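**Ticket: stacking demo, open day at Kurkton**
Opened Jul 10, 2023 by Britta Reuter

Okay, so the blocks demo is still being moody and we've got 2 school groups coming through. I'm running the Tiveck stacking routine on the round table, just the blue and pink blocks.
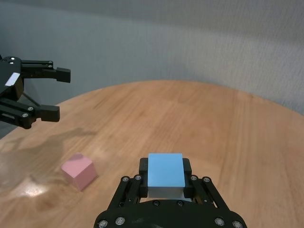 The grip itself seems fine to me, and I left the force setting at 2000 like it was in May. What bugs me is the release – every so often the top block lands a little crooked and the visitors groan!

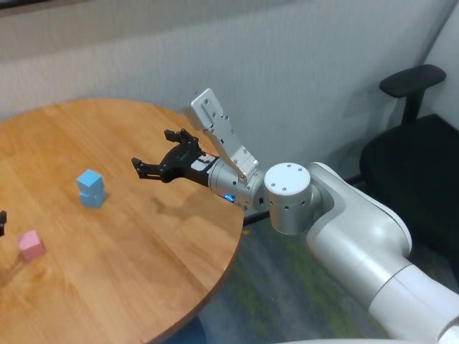
I reran the table calibration, then 5 more tries. Better, but the arm still wanders wide on the approach if I start it from the far pose.
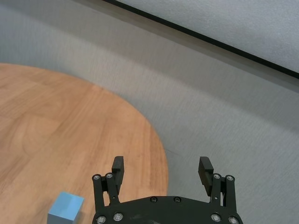 So for now I start from the near pose and keep the blocks away from the rim. Can somebody check the pose file before the next group?

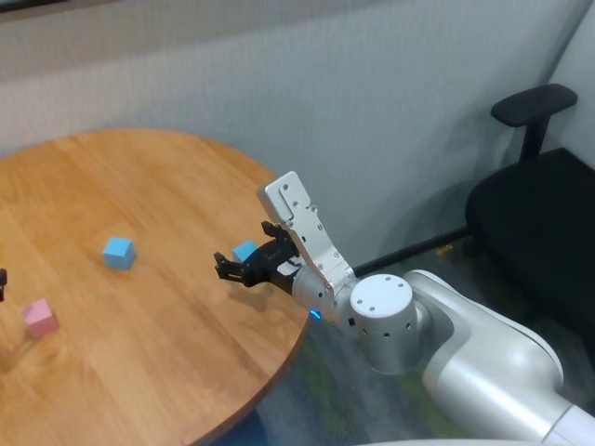

Rüdiger Lindemann: Far pose is from the old table. I'll upload the new one after lunch, please stay on near until then.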